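Six Labels and a Pot of Rice: Making a Borrowed Rice Cooker Readable

Project report, Design for Daily Life, second-year group
Sheyla Nina, Norbert Tichý, Valentin Chauvin
Project advisor: Branislav Matoušek
Submitted 16 Apr 2026

1. What we wanted to find out

Our shared kitchen on the Ďurica floor has a black Philips rice cooker that almost everyone likes the look of and very few people use. The control panel is labeled in Chinese. Of the three of us, only Valentin reads any Chinese, and he says himself that he reads it slowly. When we asked the other residents why they still cooked rice in a saucepan, the answer we heard again and again was some version of "I don't want to press the wrong thing."

We thought this was a great problem. It is small, it sits on a table, and you can eat the results! Our question was how little help a person needs before they will cook rice in a machine whose labels they can't read. Would a full translated manual do it? A card? Stickers on the panel? Or would one friendly demonstration be enough?

2. Background reading

We began with the class readings on icons and labels, then went looking for what people write about kitchen appliances bought in one country and used in another. There is plenty of it on cooking forums, and most of it is practical. People post a photo of the panel, someone translates it, and the owner writes the words on tape. Norbert read through a lot of these threads and noticed that the translations were nearly always complete, but the follow-up questions were about order: which one do I press first? That shaped the rest of our work.

We also read the two earlier student reports on the Florkitz oven labels. They tested color coding, and their participants remembered colors well but couldn't say what the colors stood for a week later. We decided to stay with words.

3. The cooker and its panel

The panel has six labels in two rows of three. Translated by Valentin and checked by his neighbor's mother over the phone, they are:

Upper row: reservation time (the delayed start), reheat, keep warm/cancel
Lower row: cooking time, function select, start cooking

The outer labels in the lower row also have a line of much smaller print above them. We left the small print out of all our materials after a long discussion. Sheyla wanted it in, on the grounds that a translation should be complete. Norbert and Valentin felt that a first-time user has enough to look at already. We still don't fully agree on this.

The thing that surprised us most was "keep warm/cancel." Two meanings in one place is hard to translate on a small sticker, and in our first draft we wrote only "warm." The first person to try it wanted to stop the machine and looked all over for a way to do it. We fixed that the same evening.

Apart from the panel, new users had questions about the parts. The inner pot lifts out, and people wanted to know if they were meant to take it out to fill it. The lid swings up and back, and under it is a round metal plate covered in small dimples, with the steam valve in the middle. Several people asked if the plate was something you cook on. We had not expected that at all, and it was one of our favorite moments of the project. It does look like a little griddle once someone has said it.

4. Materials

We made three kinds of help.

The booklet. A stapled booklet with everything we could translate, plus our notes on washing rice and measuring water. It came to 2673 words. Looking back, this was far too long, but writing it taught us the machine better than anything else we did.

The card. One side of stiff paper with a drawing of the panel and the six English labels in the same positions. Under the drawing there are four short steps, from rinsing the rice to starting the cooker. We used Rallon card stock from the print room and rounded the corners with a punch.

The stickers. Small printed labels placed directly under the Chinese ones. We printed these on Skovex removable film and took them off after every session. They came away cleanly, although the narrow ones curled if they got steamed.

We also had a "no materials" version, where one of us showed the steps once and then stepped back.

5. Method

Before the sessions we handed out a short questionnaire in the residence and at the school cafeteria and got 153 back, which was wonderful and also much more typing than we had planned for. It asked how often people cook rice, what they cook it in, and how they feel about using a machine in a language they don't read.

For the cooking sessions we set the cooker on the wooden table, opened the lid, and took the inner pot out so that it stood beside the machine. Everyone began from that same starting point. We told participants that there was no hurry and that we would eat whatever came out. Then they cooked a small batch, using one of the four kinds of help, and talked out loud while they did it. One of us took notes and the other two tried very hard to keep quiet. (Valentin found this the most difficult part of the semester.)

We wrote down where people looked, what they asked, and the first moment they seemed unsure. We did not time anyone. Oldřich Kollár, who runs the kitchen lab, suggested this after watching our pilot. He had seen that people began to rush as soon as a phone came out, and he was right.

6. What we found

The booklet was the least used. People opened it, saw how much there was, and went back to looking at the cooker. One person read all of it with great pleasure and then asked us how to start.

The card did best. People laid it on the table next to the machine and looked back and forth. Keeping the labels in the same positions as on the panel was the choice that helped most. In our pilot we had put them in a plain list, and participants kept losing their place.

Stickers were popular, and many people said they would want them at home. But they explain words without giving an order, so the old question came back: which one first? We think stickers and a card together would be the best answer, and this is what we now leave in the kitchen.

The demonstration worked well on the day. We were able to ask some of the same people back later, and several had forgotten the steps in between. One had taught a roommate in the meantime and remembered everything.

Altogether we cooked through almost 896 ounces of rice over the project, counting the pilot and one very generous dinner. Some batches were too wet, mostly because of how people measured the water. That is a topic for another group, and we would love to read their report.

7. Limits

Most of our participants were students who live near us and know us, so they may have been kinder about the card than strangers would be. We also tested one cooker only. A panel with more labels would probably need a different card, and we can't say how far our results carry over to, for example, a washing machine.

8. Next steps

In May we will print a sturdier version of the card and leave a comment sheet beside it. Sheyla is working on a version with the small print included, so we can finally settle our argument – or at least continue it with better evidence.

9. Pictures 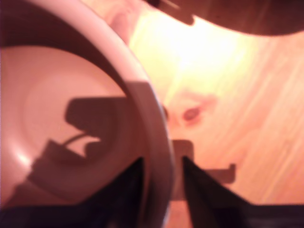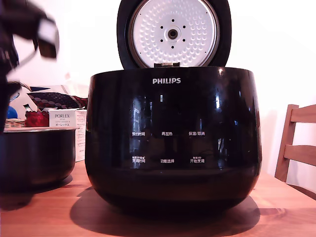
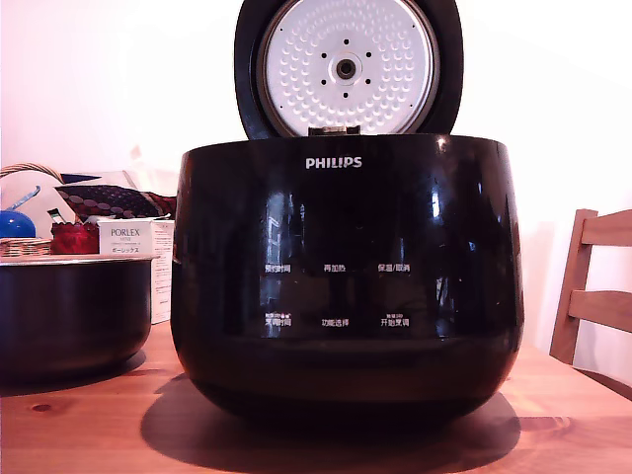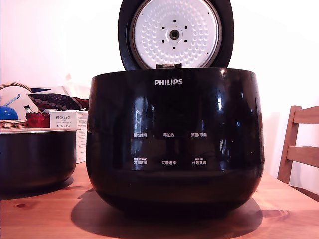
Figures 1–4. Figure 1, a large round bowl on the table; Figures 2–4, the rice cooker with its lid open.

Thanks

To Branislav Matoušek for patient reading of many drafts, to Oldřich Kollár for the use of the lab scales, and to everyone who ate the wet batches.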